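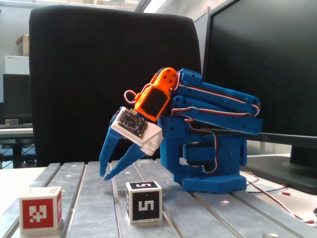 Re: marker cubes, print or buy?

On the list earlier this month, the author of the Drulwood build notes wrote:

> We've switched all our tabletop work to printed cubes with a marker
> on every face. One sheet of label stock, cut and folded over the
> blank, and you're done. Red for one set, black for the other, so you
> can tell them apart from across the room. Detection has been perfect.
> I don't see why anyone would still pay Clakine prices.

I'd like to believe this, but "perfect" is a big word and there are no numbers behind it. Perfect over how many tries, and under what light?

I made a set of the label-stock cubes in July and ran them against the Plurel set we already had. 377 placements each, same slotted table, same lamp. The paper ones were fine at first. After 70 or so the corners had started to lift, and once a corner lifts the black border isn't straight anymore and the detector gets picky. By the end I had 63 missed reads on paper. I've left out the ones where my own hand was in the way.

The red markers are a separate gripe. They look nice, and yes, a person can sort them at a glance. But most detectors turn everything to gray before they look for the square, and red on white gives you less to work with than black on white. Under a warm bulb mine got noticeably worse. If you need two sets, why not use different IDs in black and put a dot of color on a face you don't care about?

Also, bare aluminum profile under the cubes is not a neutral background. Long parallel lines, shiny edges, dark slots. I put a sheet of matte gray card down for the second half and would do it again. It cost next to nothing and you lose the slots, which I wasn't using.

Before anyone quotes the Ververidis page at me, I've read it. The 792 placements there were all done with brand new cubes, swapped out every batch. Nice for a chart, not much help if you want to keep the same six on the bench all winter.

So my questions for the original poster:

How old were the cubes when you called it perfect?
Did you seal the labels with anything?
Do the edges of the blank have a chamfer? Mine didn't, and I suspect that is half the trouble.

I'll happily run it again if someone has a better label stock. Please no more "works for me" without a count.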